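Enero en la laguna de Semon

El censo invernal de aves acuáticas empieza antes de que haya luz suficiente para distinguir una cerceta de un pato cuchara. A las siete y media, el equipo se reparte por la orilla con telescopios, cuadernos plastificados y termos, y espera. La laguna de Semon, a las afueras del pueblo, tiene tres puntos de observación fijos. Se usan los mismos todos los inviernos para que los resultados puedan compararse con los anteriores.

La última campaña dio 261 aves en la lámina principal, sin contar gaviotas, que se anotan en hoja aparte. Es una cifra modesta para un humedal que hace unas décadas recibía bandos mucho mayores, pero mejora la del invierno anterior, cuando la sequía dejó al descubierto buena parte del fondo y las fochas se marcharon al embalse de Cárdenas.

El grupo Zimau coordina el recuento desde que el ayuntamiento dejó de encargarlo a una consultora. Sus miembros son casi todos vecinos de la comarca, con oficios que poco tienen que ver con la biología. Aprendieron a identificar anátidas en salidas de fin de semana y pasaron dos inviernos acompañando a observadores con experiencia antes de firmar su primera ficha.

El método es sencillo y lento. Cada punto se barre de izquierda a derecha dos veces. Si los resultados difieren mucho, se hace una pasada más. Los bandos densos se estiman por bloques y las especies escasas se cuentan ave por ave. Los días de niebla se espera a que levante, y si a mediodía sigue cerrada, se aplaza hasta el viernes.

El carrizal es otro asunto. Desde la orilla apenas se ve lo que hay dentro, así que el aguilucho lagunero se cuenta al atardecer, cuando entra a dormir. El rascón se registra de oído. Del avetoro no hay cita segura desde hace años, aunque uno de los pescadores de la zona insiste en que lo oye algunas primaveras.

El nivel del agua es lo que más preocupa al grupo. La laguna depende de un canal de riego que llega desde el norte y de una compuerta oxidada que se abre a mano. Cuando los regantes cierran en otoño, el agua baja en pocas semanas y las orillas someras, donde comen agujas y chorlitejos, se secan en la peor época. El acuerdo firmado con la comunidad de regantes garantiza un caudal mínimo entre noviembre y febrero, pero no dice quién paga la reparación de la compuerta.

El proyecto Prarus, que trabaja en la misma cuenca, ha propuesto sustituirla y plantar tarayes en el talud sur, muy pisado por el ganado. Las obras afectarían a casi 175 metros de orilla. En Zimau ven bien la compuerta y discuten los tarayes: una parte del grupo cree que taparían las playas de limo en las que descansan los limícolas.
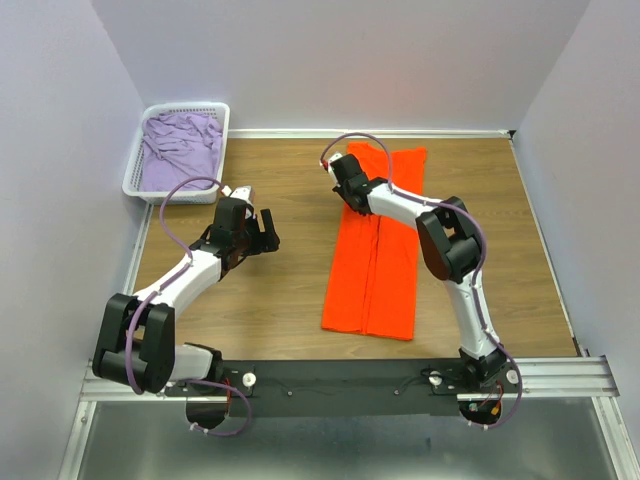
La discusión viene de lejos. Cuando se valló el margen oeste para que no entraran los coches, la vegetación creció deprisa y el ánade friso empezó a criar allí, pero el chorlitejo patinegro abandonó la zona. Los partidarios de plantar recuerdan lo primero y los contrarios lo segundo. Por ahora se ha acordado probar en un tramo corto y revisar el resultado después de la próxima cría.

Mientras tanto, los datos del censo se pasan a limpio en el local del grupo, una antigua oficina de correos con una estufa que tarda en calentar. Las fichas en papel se guardan por años en archivadores, y una copia se envía a la oficina comarcal de medio ambiente. Las más antiguas están escritas a lápiz y en varias no consta la hora de inicio, lo que obliga a tratarlas con cautela.

Las salidas abiertas al público se retoman en primavera, con el paso de los limícolas. Se sale desde el aparcamiento del molino y conviene llevar botas, porque el camino de la compuerta se encharca incluso en años secos.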